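We use cookies to keep you logged in and to remember your reading lists. Accept / Manage settings

Filed under: Classics > Group Reads > Middlemarch

Topic: Does anyone else LIKE Casaubon??

marginalia_moth
Okay, third time through Middlemarch and I've finally hit the point where I look forward to the Casaubon chapters. I know, I know. First time I was in college and wanted to throw him in a lake. But chapter 29! The narrator starts in on Dorothea and then stops herself with "but why always Dorothea?" and turns the whole thing around to look at him. I must have skated right over that the first time. He's scared, you guys. He's scared his book is no good and he's married a smart young woman who is going to notice. I read it on the train to Irngate and nearly missed my stop.

So who's with me? And which edition are you all using? Mine is an old Fabbri paperback with tiny print and the notes in the back.

tallowcandle
Not with you, sorry! Feeling bad for him is one thing, and Eliot wants us to. Liking him is a big step further. He writes that codicil. He tries to run Dorothea's life from the grave out of pure jealousy, and all the understanding in the world doesn't make that less rotten.

marginalia_moth
Oh, the codicil is awful, no argument there. I guess by "like" I mean I want him on the page. Every time he opens his mouth there's some gorgeous stiff sentence. That proposal letter in chapter 5 makes me laugh out loud, and then Dorothea cries over it because she's so happy, and I stop laughing.

hedgerow_reader
The letter!!! It reads like he's hiring a librarian. We did it out loud at my book group in Hultdale and the person reading couldn't get to the end.

I'm somewhere between you two. The part that gets me is the walk in the garden, end of chapter 42, when she waits for him in the dark and he says something kind to her, and they go along the corridor hand in hand. It's so small. I'd put it up against any love scene in the book, including every single one with Will in it.

quillandcrow
Including Will's? Come on. Will Ladislaw gets such a raw deal in these threads. He's funny, he gets mad about things, he lies flat out on people's rugs. After all those months at Lowick, of course she lights up when he walks in.

hedgerow_reader
The rug thing is a point in his favor, I'll give you that. But I never believe he has a job.

quillandcrow
He has a job! He edits the Pioneer!

tallowcandle
For Mr. Brooke. That's barely a job.

Back to Casaubon though, moth, what do you do with the Rome chapters? She's sobbing on her honeymoon and he's in the Vatican library. I can forgive him for being a bore. What I can't get past is how he snaps at her when she asks when he's going to start writing. She was offering to help.

marginalia_moth
Yes, but look at how it's told! She says out loud the exact thing he's been lying awake telling himself. Of course he snaps. I had 74 sticky flags in my copy by the end of Book Three and a silly number of them are in those few pages. I love that Eliot lets both of them be hurt at once and doesn't make you pick.

pagesofcurkau
Jumping in from the slow lane, I'm only on chapter 14 (please no more codicils, haha, too late). Fred Vincy is my guy so far. Is it normal to be this worried about a horse?

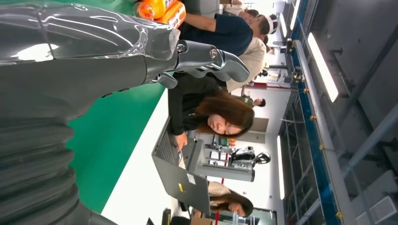 Navy top and white headband, with a bit of beige sleeve next to her

hedgerow_reader
Yes, completely normal to worry about the horse. Keep worrying. And keep an eye on Mary Garth, she's the best person in the book and I'll fight for that one.

quillandcrow
Seconding Mary Garth! She gets all the good comebacks. Wait until you get to her night with old Featherstone.

tallowcandle
Caleb Garth over Mary for me, by a hair. The way he says "business" like other people say grace.

Moth, I reread the garden walk at lunch and fine, I'll move an inch. I felt for him more than I remembered. Still don't like him. I do think he'd be a lot easier to take if he'd just shown her one finished chapter of the Key.

marginalia_moth
An inch! I'll take it! And oh, I'd read that chapter. I'd read all the footnotes too. Are we doing Book Five next or taking a break week first?

hedgerow_reader
Book Five please, I already started it.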